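Subject: Re: Play kitchen set – plates and storage

On 15 January 2019 the list received:

> We are putting together a second play kitchen and can't settle on plates. The Istus ones are 17 cm across and look too big next to a toy cooker. Does anyone use a smaller size? Also, do you leave the food bottles out or box them up with the rest? 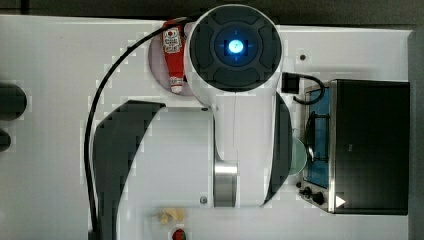

We went through the same question with the Plumitz set. Our plates are round and plain, in mixed pale colours, and I would keep to that. Patterned ones made sorting slower for the younger group.

On size, 17 cm is workable if the table is at least 144 cm long. On a shorter one, put out two plates and keep the rest in the box. The Gralia catalogue has a smaller plate, but it slides about on a smooth white top.

Bottles: we leave the ketchup out, standing on a plate, with the toy stove on the other side of the table. Everything else goes back in the crate. A full set of 35 pieces fits the Bite crate, the stove goes in first – oven door facing up – and the plates go down the side.

Check the small parts against the list every 7 days. Control knobs are the usual loss on ours. Spares are sold in pairs only.

I can send the packing list as plain text if wanted.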